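The training lead at Workance does not want to hear the word "magic." I had used it once, on the phone, and she brought it up again before I had taken my coat off.

"You squeeze a gripper, you do the chore, you do it again," she said. "A person did 365 of these by Friday. That's labor."

Her group shows robots household tasks by hand. No joystick, no headset. The person holds the same kind of two-fingered gripper the arm will use, and the recordings are what the arm learns from. I asked how many it takes before the arm can put a mug away. She said 112 had been enough once, in one room, with one mug. Then they tried a different counter and it was not enough.
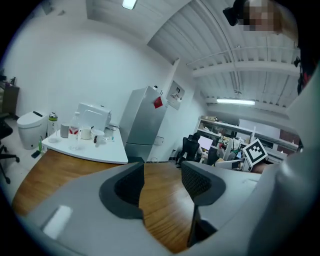 I told her that sounded like a poor return. She didn't argue much. Remote control was worse, in her view - slow, tiring, and full of pauses the robot then copies. "It learned to hesitate from us," she said. "We taught it that for a month."

What about the brochure from Granthorpe, which promises a new skill in 12 minutes? She laughed. "Twelve minutes of what? Ask them who cleaned the data."

I did ask. They have not replied.

She is aiming for some 2000 recordings before she lets anyone outside see the arm work alone. I asked if she would trust it with her own dishes by then. "The plastic ones," she said.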